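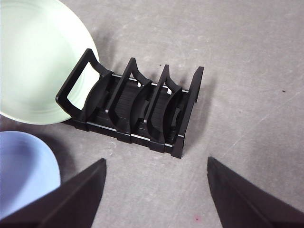
Consumer Retail Online, Unit 6: "Similar items" pages and what they are good for
Handout, revised 18 Feb 2018
Instructor: Vasanthi Begum

Read this before you do the exercise. Last term half the group did it the other way round and handed in praise for a page that had recommended a kayak paddle to somebody shopping for a boat cover.

1. What the page claims

A similar-items page says it has looked at the product you want and found others like it. Ask what "like" means here. It could mean the same use, the same price, the same maker, the same words in the title, or the same buyers. The page almost never says which. If a seller won't tell you how the match was made, treat the match as a guess.

2. Title matching

The cheapest method compares words. Sellers know this, so they stuff the title: size, color, season, every user they can think of, every body of water. A dock line listed as "for boat, pontoon, jet ski, kayak, lake, river, gift for dad" will turn up beside nearly anything that floats. It is still a dock line. Whether it holds your boat depends on diameter, length and breaking strength, and in many listings at least one of those is missing.

3. The Flandton case

Flandton sold inflatable towables, and its listings carried a "compare with similar" box supplied by an outside firm, Skarkero. Sabina Saha went through 130 of the suggestions for her term paper. Her test was plain: could a buyer use the suggested item in place of the one on the page? She passed 17.

Skarkero's reply, when she wrote to them, was that the box "supports discovery." Maybe it does. I would like to know who is discovering what, and who gets paid when they click. Her paper has weak spots too. One person did all the sorting, and she was stricter on pumps than on ropes. Keep that in mind before you quote her number as if it settled the matter.

4. Ratings carried across

Watch for star ratings that belong to a different version of the product. Biswas listed a two-person tube under the same entry as its old one-person tube, and the new tube came with years of reviews on the day it went on sale. Sort by newest. Read the middle ratings first, as the top ones are often written before the thing has been in the water.

5. Weight limits and other numbers

"Holds up to" is a claim by the seller. Look for the same figure on the printed label or in the manual. Where the two differ, use the lower one. Where there is no manual, I would not buy it, though I can't make you agree with me.

Exercise (10 points)

Pick one water sports product that costs more than lunch. Find a similar-items page for it and take the first 10 suggestions, skipping none. For each, write down:
what it is, in your own words and without the title
whether it could replace the original
your best guess at why it was matched
any fact you needed and could not find

Then write one page on whether the list helped. "It gave me more options" will not earn points by itself.

Reading for May: the Karkthorpe packet, parts 2 and 4. Part 3 was written by people who sell recommendation software. Read it if you like, and check who the authors worked for first.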